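深夜怪片节目《地下三层放映室》修复重播,第一集先播了十分钟雪花

Rornine频道从三月起重播老牌深夜怪片节目《地下三层放映室》,每晚零点过后播出,一次一集。频道的预告片里把它称作“一代人的共同记忆”,这话要打点折扣。当年能收到这个节目的,主要是Grutden一带天线架得够高、第二天又不用早起的人,凑成一代略显勉强,凑成几条街倒是绰绰有余。

没看过的读者可能需要补一点背景。《地下三层放映室》是地方台自制节目,形式很简单:两位主持人扮成一座废弃片库的值班员,身穿不大合身的灰色连体工作服,每集从架子上抽出一盘没人愿意买版权的老片子,一边放一边骂,骂累了就去接一个永远打错的电话。片库据说埋在城市底下三层深的地方,可布景的窗户外面有时能看见停车场。这个问题节目组一直没有解决,后来索性让主持人每集结尾拉上窗帘,说一句“上面又下雨了”。老观众至今拿这句话当暗号。

节目一共播了192集,修复方Trernden影像公司手里目前有100集能看的。所谓能看,标准比较宽。第一集的母带保存状况不佳,开头十分钟基本是雪花和一种类似吹风机的声音,修复组考虑再三,原样保留。频道客服当晚接到不少电话,有人说信号坏了,有人说终于又听到这个声音了,还有一位观众坚持认为当年的雪花比现在的细。

剩下的集数去了哪里,说法很多。有的录像带被重复使用,录上了本地的保龄球联赛;有的在电视台搬家时装错了箱子,跟着一批旧办公椅进了旧货市场。Trernden公司在节目说明里写得很客气,叫“散佚”。几盘保龄球的带子倒是完整保留了下来,画质极佳,其中一盘在比赛结束后还剩四分钟,能听到主持人正在评价一只橡胶蝙蝠的飞行姿态。这四分钟也修复了,将作为特别内容播出,片长与前面的导视差不多。

怪片本身也值得说几句。首播当晚配的是《沼泽里的会计》,讲一位税务人员掉进化工厂后面的水塘,变成了浑身长满水草的东西,但依然按时上班。影片的怪物服装背后有一条明显的拉链,导演想必也注意到了,因为后半部怪物始终正面对着镜头,哪怕是逃跑的时候。第二晚是《月球来的理发师》,全片没有月球,理发的镜头倒有三场。第三晚是《会走路的地窖》,地窖没有走,主要是演员在走。 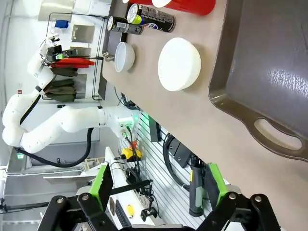 影视·重播档

三部片子里,《沼泽里的会计》的收视最好,这多少让频道意外。编排表上原本寄予厚望的是第四晚的《Rattanakul号太空船的最后一夜》,该片在发烧友中间名声很大,名声的来源是它有一幕爆炸戏用了三次,第三次是倒着放的。片中的Rattanakul号一共有十名船员,死了十一个。节目当年专门为这件事做过一期,两位值班员用粉笔在黑板上逐个登记,登记到第八个时黑板倒了。这一期恰好也在修复名单里,黑板倒下的声音经过重新处理,据说比原来更响。

重播版和原版的区别主要有三处。一是画面比例没有改,两边仍是黑的,频道没有把主持人的脸拉宽,这一点得到了普遍好评。二是片中原有的本地广告保留了一部分,包括那家承诺“地毯铺到您满意为止”的地毯行,和一家只报地址、始终没讲明白卖什么的店。三是加了字幕。字幕在技术上没有问题,就是对两位主持人的含混嘟囔处理得过于认真。原版里观众猜了多年的一句台词,现在白纸黑字写着“(听不清)”。网上为此吵了两天,有人主张应该是“把门关上”,有人主张是“把猫管上”,双方都表示字幕的结果完全支持自己的意见。

播出时间也引来一些抱怨。零点过后这个时段忠于原著,当年就是这样安排的,当年的观众也确实能熬到那个时候。如今同一批观众有不少已经习惯九点半关灯,频道收到的意见里,“能不能提前”排在第一位,“能不能把片头曲关小一点,家里人都睡了”排在第二位。Rornine频道的答复是次日中午会有一次重播。于是出现了一档在正午阳光里播出的深夜节目,主持人在里面举着手电筒,压低声音说外面一片漆黑。

片头曲确实响。那首曲子由一台电子琴和一只铁皮垃圾桶合奏而成,时长五十秒,没有歌词,中间有人咳嗽。Trernden公司在修复时曾把咳嗽去掉,试映场里的老观众当场表示不对劲,又给加了回去。公司随后在说明里补充了一行,称咳嗽“已恢复至首播水平”。

比较难得的是观众来信环节也一并找到了。节目当年鼓励观众寄信,承诺每封都念,后来信多了,就改成每封都举起来给镜头看一眼。片库里现存的信件编号最大到997,编号本身并不可靠,有一阵子凡是字迹潦草的都编成同一个号。信里问得最多的问题是片库到底在哪儿,其次是能不能去那里上班。有个小学生来信说自己愿意从擦架子做起,主持人在节目里郑重地录用了他,并通知他下周带一块抹布来。后续几集没有再提这件事。频道在重播时打出一行小字,请这位观众方便时与他们联系,抹布可以不带。

影评界的反应比较平静。过去这个节目不大进评论的视野,偶尔提到也是放在“其他”一栏。这次有几篇文章称它开创了某种吐槽式观影的先河,另几篇文章马上指出在它之前还有别的先河,于是先河的数目增加到了四条。节目中的两位值班员对先河问题没有表态,在第六集里倒是有一段可供引用:其中一位问,我们这样一直说话,人家还怎么看电影;另一位想了想,说,你看过这部电影吗。接下来两人沉默了很久,是全剧最长的一次沉默,银幕上一只纸糊的章鱼正在缓慢地攻击一条划艇。

Grutden本地的一家老影院也打算凑个热闹,准备在月底连放三集,入场者可以穿灰色连体工作服,尺码以不合身为佳。影院的放映厅在二楼,主办方表示会在楼梯口挂一块“地下三层”的牌子,箭头朝上。散场时是否统一拉窗帘还在商量,因为那间厅没有窗户。

后续集数的修复仍在进行,第二批最多可达10集,其中包括观众呼声很高的圣诞特辑。那一集从头到尾没有放映影片,原因是片子没寄到,两位主持人对着空白银幕评论了一个半小时,认为摄影尚可,结局仓促。

《地下三层放映室》在Rornine频道零点过后播出,次日中午重播。首集开头的雪花属于节目内容,请勿拍打电视机。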